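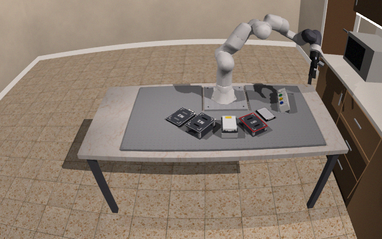
4.1 Where the meals went

I went into this part of the work expecting the table to win easily. Everyone I visited in Curkotcombe had one, most of them had paid more for it than for the cooker, and when I asked on the first visit where the household ate, the answer was nearly always "at the table" (said with some surprise that I'd bothered to ask). The diaries tell a messier story. Of the 717 meals written down, 269 were eaten at a table and 185 standing up or perched at a kitchen counter. The rest were scattered over sofas, beds, desks, back steps, one parked van and, for a whole fortnight in June, a paddling pool.

I should say straight away that a diary entry is a slippery thing. People wrote "table" when they'd sat down to eat and "counter" when they'd leaned, but plenty of meals began as one and ended as the other. Where somebody gave both, I took whichever came first. Zamfira Onu coded the same pages separately and we then argued about the toast. Her view was that toast eaten over the bread board, coat on, is a snack. Mine was that if it's all you have before midday then it's breakfast, and in the end the toast stayed in.

The split between the two housing schemes was bigger than I'd bargained for. In the Drusine flats the table usually stands in the same room as the cooking, a couple of steps from the counter, and you can pass a plate across without really moving. In the older Bucur houses the table lives in a room of its own, behind a door. I had supposed that a separate dining room would make people use it more, because it has no other job. What it mostly did was collect things: ironing, homework, a sewing machine, seed trays. One woman in a Bucur house told me she'd have to "open the room up" for a meal, as if it were a holiday cottage. Drusine tables collected things as well, but they got cleared several times a day because they were in the way otherwise.

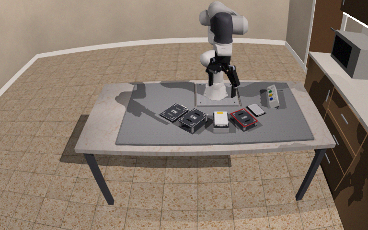
4.2 Tops, legs and knees

Nobody's diary had a column for table legs, and I rather wish I'd put one in. It came up over and over in the interviews. Legs set at the corners let you push a chair in anywhere along the side, while a slanted or splayed leg catches the knee of whoever is sitting at the end, and that person (quite often the youngest) drifts off to the counter. I can't put a number on this. I can only say that I banged my own knee in four kitchens and was told each time that everybody does.

Surfaces mattered too, though in a less obvious way. Pale tops show crumbs and rings, and their owners wiped them a lot and grumbled a lot -- but they also seemed to keep them clear. People with dark or heavily patterned tops were more relaxed and let things pile up. Hillico, who let the Drusine flats, hand new tenants a short list of suggested furniture with a pale table near the top of it, so I can't really pull apart the effect of the colour from the effect of the room.

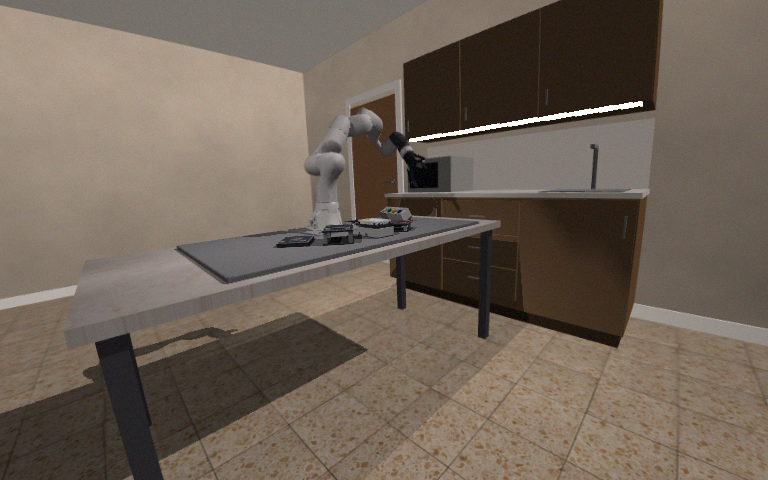
Figure 1. Pale tabletop on dark metal legs, with the kitchen counter and a small microwave behind.

The microwave deserves a paragraph of its own. Households that kept it on the counter nearest the table logged more sit-down lunches than I'd have guessed, largely leftovers, largely eaten alone. When it was tucked away in a corner or on top of the fridge, lunch tended to be eaten wherever the person was standing when it pinged. There were 2 households with no microwave at all, and I've left them out of this comparison, but they are back in for the evening meals in 4.3, where they behave much like everyone else.

We use cookies to remember your reading preferences and to count visits to this page. Accept all | Manage settings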